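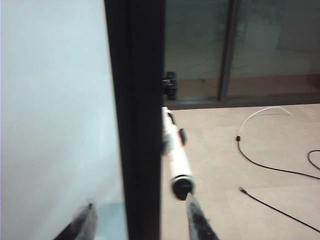
Edda Kovarik

# Care of walking gear after dry, dusty places

I walk mostly in the hills above Alarcón, where the ground is sand and small broken stone and there is almost no shade. The gear suffers more from this dust than from rain. These are the things I do at home, in the kitchen and in the small workshop behind it, before and after a walk. Some of them I learned from older walkers, some by ruining good things.

## Boots

Take out the laces and the insoles first. It is a boring job, but the sand sits under the insole and works like sandpaper on the lining. Knock the boots together outside, then use an old toothbrush for the tongue and the seams. Use a dry brush only. If you wet the dust you make a paste, and the paste goes into the stitching and stays there.

When the dry dust is gone, wipe the leather with a cloth that is damp, not dripping. Let the boots stand overnight away from the stove and away from direct sun. I put newspaper inside and change it once. Then comes the wax. I use Nusteck in the flat tin, a very thin layer, rubbed in with the fingers. Two thin layers are better than a thick one, which only collects more dust on the next walk.

For the laces, a jar with warm water and a little dish soap is enough. Shake it, leave it for an hour, rinse. If the lace is thin near the hooks, replace it now and keep the old one in the rucksack as spare string. I have repaired a strap with such a lace and it held until I was back at the road.

## Bottles and water bags

I carry more water than I think I need, and so I have a lot of bottles to clean. For metal bottles, put a spoon of baking soda in, fill with hot water and leave until it is cold. For the soft bags with a tube it is more difficult. The tube must be cleaned separately, with a long thin brush or with a piece of cotton cloth tied on a fishing line and pulled through.

The Beterier bag that I have opens wide at the top, so I can put a whole hand in and dry it with a towel. With narrow ones, push a clean wooden spoon inside to keep the walls apart and hang it upside down. If you close it damp, it will smell, and this smell is very hard to remove. Some people keep the bag in the freezer between walks. I tried it and it works well, only you must have the space.

Write the volume on every bottle with a pen that does not wash off. It sounds like too much order, but in the morning at five o'clock, when you fill them half asleep, you will be happy that you don't have to calculate. 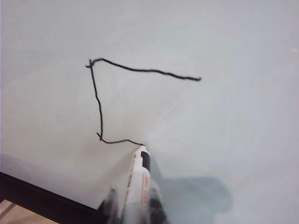

A small gas stove loses much of its heat in wind, and in open country the wind comes in the evening exactly when you want soup. You can make a good screen at home from thin aluminium sheet, or from a few old baking trays if you have metal snips. Cut the strip 9 cm higher than the burner and file all the edges, they are very sharp. Bend it over the corner of the workbench, two times, so that it stands up alone. From the top it should look like the black marker line on the board: three sides of a rectangle, with the right side left open. Your line does not need to be straighter than that one either, a bit of wobble in the metal does no harm. The open side is for your hand and for the gas valve. If you use the left hand, turn the screen round.

Never close the screen fully around a stove which sits directly on the gas cartridge. The cartridge becomes hot, and this is dangerous. Leave a good gap on all the sides and touch the cartridge from time to time. If it is more than warm, take the screen away.

My own stove is an old Brillard with folding legs. After each trip I open the legs, brush the sand from the joints and put one drop of light oil on each -- really one drop, wipe off what runs. The jet I clean with air only. Do not push a needle into it,
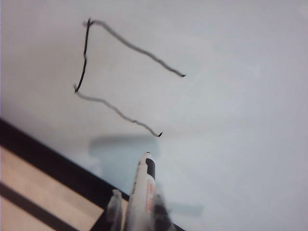 or you will make the hole larger and the flame will be yellow and dirty after that. If air does not help, buy a new jet. They are cheap and you change them with a small spanner.

The screen I keep flat between two pieces of cardboard in the back of the rucksack. It gets bent a little, and I straighten it by hand on the kitchen table with a rolling pin. Before the first real meal, burn the stove for a few minutes outside the house with the new screen in its place, so you can see if something gets too hot.

## Zips

Zips break from dust, and most of them can be saved. Brush both sides with the dry toothbrush, open and close slowly, brush again. Then rub a piece of candle along the teeth. Do not use cooking oil or any spray that stays sticky. If the slider no longer closes the teeth behind it, press its sides very gently with pliers, first the left and then the right, and try after each press. Too much pressure and the slider cracks, I have done this also.

## Weighing the rucksack

I have a kitchen scale and I use it for everything. My cooking things together, with stove, pot, spoon and screen but without the gas, are 1,065 grams. Before I began to weigh, it was nearly double. What came out was mostly duplicates: a second cup, a second knife, a metal box for tea bags. Repack food at home in plain bags and leave the cartons in the kitchen. For nuts and dried fruit I count roughly 100 grams per person for each half day, and in hot months I add something salty.

Do the weighing the evening before and not on the morning of the walk. In the morning one always puts things in again.
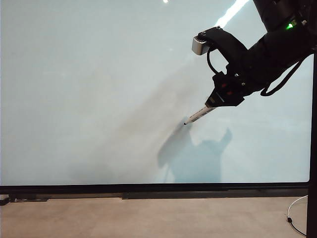 ## Hat, scarf and sun shirt

Wash the salt out soon, by hand, in cool water with very little soap. Salt makes the cloth stiff and the collar begins to scratch the neck. No fabric softener, the shirt will dry slower on the body. A straw hat which lost its shape can be held over the steam from a kettle and pressed over an upturned bowl of the right size. Leave it on the bowl until next morning.

Scarves I dry flat. In summer this takes less than an hour on the balcony, in March I bring them in before it gets dark.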